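Introduction to Household Storage and Home Organization
Handout 4: Why Things End Up Where They Do

Welcome back! Last time we looked at kitchens, and so many of you stayed afterward to talk about spice drawers that I have moved the pantry reading to the end of the course, where we can give it a proper hour. This handout goes with the session on shelves, cabinets and the habits that grow up around them. Please read it before class and bring a pencil sketch of one storage spot in your own home. It can be a closet, a bathroom shelf, the top of the fridge. Messy is fine. Messy is better!

1. Reach zones

The most useful idea in the whole course is also the simplest. Every person has a band of space, from about the hip to just above the eyes, where putting something away takes almost no effort. We call this the easy zone. Under it is the bending zone, and over it is the stretching zone. Things you use every day want to live in the easy zone, and if you don't give them a place there they will make one for themselves, usually on the nearest flat surface.

Try this at home. Stand in front of your busiest cabinet with your eyes closed, lift one hand and touch a shelf. Whatever you touch first is your best storage space. Now open your eyes and see what is on it. In my own hallway it was a fondue set.

A home with 60 inches of easy-zone shelf can feel roomier than one with twice as much shelf near the ceiling. Keep this in mind when you see a tall unit in a store and think how much it would hold.

2. Columns and rows

Cabinets divide space in two directions, and the two work on us in different ways. A row invites you to spread one kind of thing out sideways: all the glasses, all the paperbacks. A column invites you to stack different things that belong to the same person or the same job. Families with children often do very well with columns, one to a person, with the smallest child's things at the bottom and the same order repeated in each. You can hear it in the way people talk about them. "It's on the third shelf" is a row sentence. "It's on my side" is a column sentence – and the second kind causes far fewer arguments in the morning.
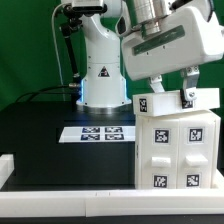 Handout text by the course instructor

Depth matters just as much, and beginners nearly always forget it. A deep shelf is really two shelves, a front one and a back one, and the back one is where things go to be forgotten. For the class exercise we will use the floor plan of the Gudley apartment, which has one very deep linen closet and hardly anything else. Work out what you would put at the back. I love this exercise, because no two groups have ever given me the same answer.

3. The landing spot

Between "in my hand" and "put away" there is nearly always a stop on the way. Keys, mail, a folded shirt, a library book: they all land somewhere first. Good storage plans for this. Leave a clear patch next to the cabinet, wide enough for one armful, and protect it. Once the patch fills up it has turned into a shelf, and you will need a new patch.

Compare the two hallways in your reading packet, Vilus and Prostia. They have the same floor area and the same number of hooks. Look for the landing spot in each before you read the notes on the facing page.

4. Labels, and when to skip them

Labels are wonderful for boxes with lids and for anything shared by more than two people. On open shelves they tend to go stale, and a wrong label is worse than a bare one. If you can see what is there, let your eyes do the work.

For next time

Finish your sketch and mark the three reach zones in different colors. Pick one item that lives in the wrong zone, move it, and leave it there for a week. Write down every time you go to the old place by mistake.

Read the Van der Merwe chapter on closets, skipping the part on moth care, which we will come back to. If you have a tape measure, bring it along. We share, but there are never enough!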